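Melahat Gündoğdu is standing on a plank in what will be the dining room of Bayram, waving a paint chart at the ceiling. "Look at it!" she says. "Somebody covered all that up with tiles for years. You could have eaten lunch in here every day and never known you were sitting under a barrel vault."

The restaurant opens in November, on the corner of the old market street in Vestcombe, and it is Gündoğdu's first job there under her own name. She spent 14 years designing shop interiors for other people before setting up her studio, Flerkeo, with the architect Tarık Kurtuluş. The building was a seed merchant's, then a bank, then a carpet showroom, and it has kept a bit of each. There is still a night safe in the wall by the front door. It's staying.

"Kadir wanted to put the menus in it," she says. "I said fine, if you can get it open."

Kadir Akbulut, who owns Bayram, has so far not got it open. He ran a lunch counter at the other end of town and had been looking for a proper dining room when the lease came up. His brief to the designers was one sheet of paper. At the top he had written "my aunt's house when everybody comes", and underneath it he had drawn a very long table.

"That was the whole brief," says Kurtuluş, who arrives halfway through our talk with dust up to his elbows. "I've had briefs of 143 pages that told me less. You knew straight away that it had to be noisy, but noisy in a good way, and that people had to be able to get up and move about. Children under the table, that kind of thing."

Noise turned out to be the hard part. A vaulted plaster ceiling throws every sound back at you, and the first time the three of them stood in the stripped room and talked they could hardly follow each other. Kurtuluş wanted to keep the vault bare. Gündoğdu wanted curtains, and lots of them. They argued for weeks (she says a fortnight, he says most of the spring) and ended up with thick wool hangings along the back wall and cork on the underside of every bench and table, where the diners will never see it.

"I'm so proud of that cork," she says. "I will make people crawl under and look at it."

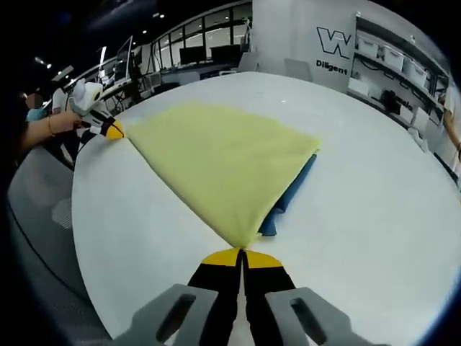
Yellow cloth on a white round table, with blue folded beneath it.

Colour is where she really gets going. The walls are a deep brownish red up to shoulder height and then a chalky off-white above, so that the room feels low and warm when you sit down and tall again when you stand. She tested the red in the morning, at four in the afternoon and at ten at night, with the lamps on, and had it remixed 2 times before she was happy. The painter was very patient, she adds. He is coming to the opening.

The tiles behind the bar are the showpiece. There are 3,000 of them, all made by hand by Hacer Şimşekoğlu in her workshop at Clilarport, in a green that goes nearly black in the corners where the glaze has pooled. Şimşekoğlu brought them over herself and then stayed to help lay them out on the floor.

"She wouldn't let us sort them," says Gündoğdu. "We had this lovely plan, dark at the bottom, light at the top -- and she just said no, shuffle them. Like cards. And she was right! It looks like water now. Our plan would have looked like a bathroom."

I ask what went wrong, and both of them laugh. The bar was built a hand's width too long and had to be cut down on site. The big front window arrived with the handle on the wrong side. And the long table, the one from Akbulut's drawing, would not go through the door in one piece, so the joiner Maysoun Qudah made it in sections that lock together with oak keys. You can pull it apart for a quiet evening and put it back for a wedding.

"That's better than what I drew," says Akbulut, who has come through from the kitchen to see what the laughing was for. "I only knew how to draw long."

He has one worry left, and it is the chairs. Gündoğdu wants them all different, bought one at a time from house sales and repainted. Akbulut would like them to match, or at least to be the same height. So far they have agreed on the height.

When I leave, she is back up on the plank with the paint chart, and Kurtuluş is on his knees at the night safe with a torch between his teeth.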